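The Loan

Brorcombe Town had not signed a striker in a transfer window since the window was invented, so when Helmut Janssen's name went up on the club page at breakfast, most of the town assumed it had been hacked again.
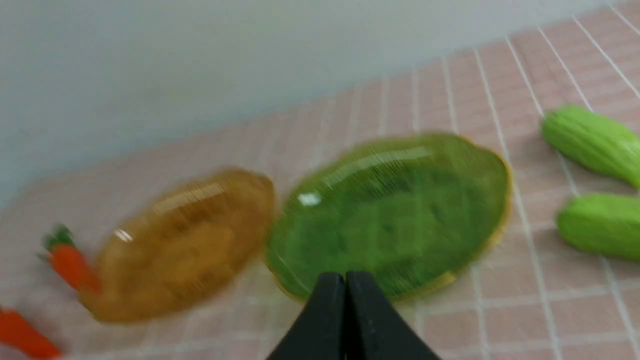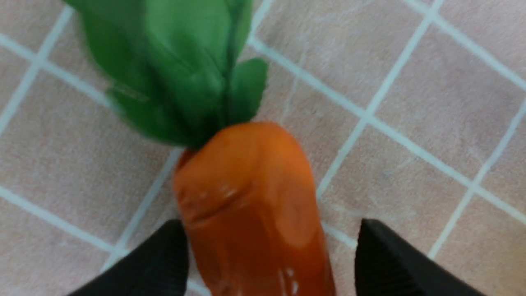

Helmut had scored 60 goals for Skostberg, back when Skostberg had a stadium and he had knees. He was coming to us on loan until the end of the season, which raised the question of who was lending him, given that he'd retired. The chairwoman said the paperwork was in hand. She said it from her kitchen, where the club did all its business, and where the matter of his wages was settled over a plate of party pies and a fork, and she pointed with it when she wanted to be listened to. She pointed it at me. I was the manager, so I had been told last.

"He's a big-game player," she said.

"We don't have any big games."

"We've got Dumow."

We did have Dumow, in the cup, away. Dumow had beaten us in every meeting I could remember and several my father could. Their ground had a roof on one side and a fellow who sold hot chips, and our lot spoke of it the way other people speak of Wembley.

Helmut arrived by coach with one bag and a pair of boots wrapped in a tea towel. He was taller than his photograph and a good deal wider. He shook hands with everyone in the change room, including the bloke who'd come about the boiler, and asked him what position he played. The boiler man said left back, and to be fair to him he was better than the one we had.

At training Helmut didn't run. I put this down to the trip. At the next session he didn't run either, and I put that down to the ground, which was heavy. By the third I'd used up the trip and the ground and was left with Helmut. He stood near the penalty spot with his hands on his hips, like a man waiting for a tradesman, and if the ball came within a metre of him it went in the net. If it didn't, he watched it go by with courteous interest.

"Do you want to maybe close down the keeper?" I asked him.

"Why?" he said. "He will kick it away soon."

I had coached for 14 years and never found a good reply to that, and I've had time since.

The town went silly, of course. Brinkmann, the butcher, put a sausage named after him in the window, then renamed it when Helmut came in and said it was dry. The under-tens all stopped running. Their coach rang me at home and used language I wouldn't have expected from a deacon.

So, the cup tie. The Dumow announcer gave the crowd as 211, a record for the fixture, and a good half of them had come to see whether it was really him. The Dumow centre half asked for his autograph in the tunnel, which at Dumow is a gap between two sheds. Helmut signed the lad's arm. I thought that might give us an edge and it did, for the better part of ten minutes, as the boy was careful not to smudge it.

Then they scored. Then they scored again, from a corner, with Helmut back defending, or at any rate standing where a defender would have stood. At half-time I gave the talk about pride. Helmut ate an orange. When I'd finished he put his hand up.

"The small one," he said, meaning Kev. "He should kick it at me."

"Pass it to you?"

"No. He tries to pass. It's terrible. He should kick it at me, hard, as if he dislikes me."

Kev did dislike him, as it happened, having lost both the number nine shirt and the good peg. He went out and belted the ball at Helmut's head for the whole second half. The first one Helmut ducked, and it went in. The second hit him on the ear and went in. The third he brought down on his chest with the wall of Dumow shirts closing on him, and for a second the whole ground went quiet, chips and all, and you could see what they'd paid for at Skostberg all those years ago. He turned, he had the keeper beaten, he had the entire goal.

He hit the roof. It was a lovely clean strike and it took the ball clear over the stand and onto the Brorcombe road, where a ute carried it home ahead of us.

We lost on penalties. Helmut didn't take one. He told me his knee had gone, and when I asked which knee he had to look.

He rode home up the front of the bus with Kev, who'd been given the window. They argued the whole way about whose the first goal was. I had it down as Kev's. The chairwoman had already rung the paper and given it to Helmut, and the second one, and the third.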